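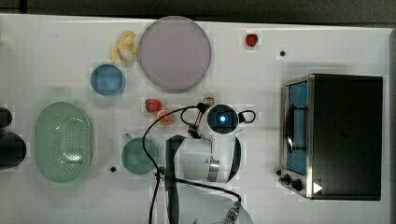

Good Practice at the Shared Bench

Print this post | E-mail this post

Our laboratory revised its bench rules in July. The revision was drafted by Hilde Hermans and applies to every arm operated at the De Haan site.

The first rule concerns reach. An operator must confirm, before motion is enabled, that the arm can travel over each item on the table without contact at the elbow or wrist. Cables are to be checked at the same time.
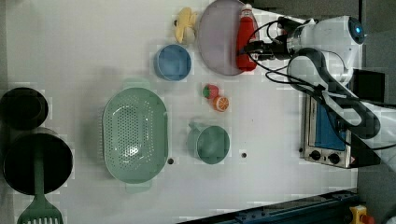
Stop controls are the subject of the second rule. A person must be able to press one without leaning across the work area. The yellow housing with its red element, at the corner of the bench, meets that requirement. Its position is recorded in the log under entry 108.

The third rule limits speed near appliances and remains under review.
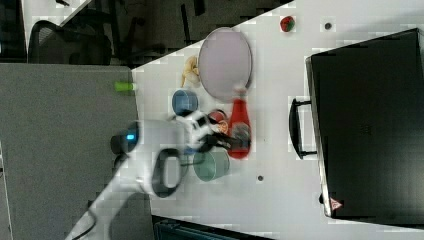

Gripper at work between the cups and the ketchup bottle.

Comments (2)

Areeba Kakakhel: Does the reach check apply after a change of tool?

Sanne Wuyts: It does. Please see page 10 of the rules.

This site uses cookies. By continuing, you accept our cookie policy.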